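A Visit to the Núñez Reading Room on Its Open Day

The Núñez Reading Room is on the second floor of the old Bamon Hotel, above a pharmacy. It holds books, trial transcripts and letters on prisons, bail and sentencing, and it opens to the general public one afternoon each September. I went this year with two people from my book group. We had just finished a history of cash bail and wanted to see the kind of papers the author had worked from.

Doors opened at 1 p.m. There is a sign-in sheet on the landing and a row of hooks for coats. Bags go in lockers, which take a quarter and give it back. Pens are not allowed past the door, but pencils are handed out.

The tour started with the card catalog. The collection has 2,281 cataloged items, most of them given by two law offices that closed and by the families of people who had served time. Letters make up the largest part. The staff member who led us said the online list on Serow, the catalog system they moved to last year, is complete for the books but still thin for the letters. Anyone looking for a particular county should write ahead and ask for the paper index.

We were shown the transcript of a burglary trial, 13 pages long from jury selection to sentence. Next to it was the appeal file in the same case, which filled two boxes. The guide let us read the first few pages of each. The defense lawyer spoke four times in the whole trial, and one of those was to ask about lunch. Our group stayed with this longer than we were meant to, and the next tour had to go ahead of us.
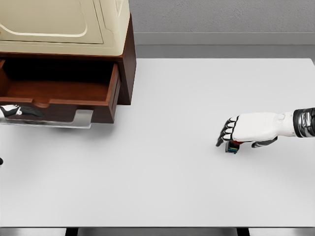 The second half of the afternoon was a talk and discussion on juries. The speaker had gone through old jury lists kept in the collection and compared them with voter rolls for the same neighborhoods. She explained how names were dropped, mostly through returned mail and unpaid fines, and how that changed who sat in the box. There were handouts with the tables. I would have liked the print to be larger.

Questions ran for half an hour. One man asked whether the same thing happens today, and the speaker said her research stops before the present rules and she did not want to guess. A retired court clerk in the back row described how summonses were mailed in her office, which was useful. Someone else wanted to talk about a parking case. The moderator gave him a minute and moved on.

Uleo, the small press that prints the reading room's pamphlets, had a stall by the stairs. They had run off 1,000 copies of the new guide to reading a trial transcript, free to visitors. It covers the common abbreviations, what a sidebar is, and why some parts are marked as not recorded. I took one for each member of our group.

A few practical notes. The elevator is slow but works. The restroom is on the first floor and you need a key from the desk. Coffee was provided on the landing and had to stay there. Street parking was full by the time we arrived, and we used the lot behind the pharmacy, which charges by the hour.

Outside the open day, readers can use the room by appointment. You fill out a form stating what you want to see, and the boxes are brought to you one at a time. Photocopies are charged by the page. I have asked for the rest of the appeal file and am waiting for a date.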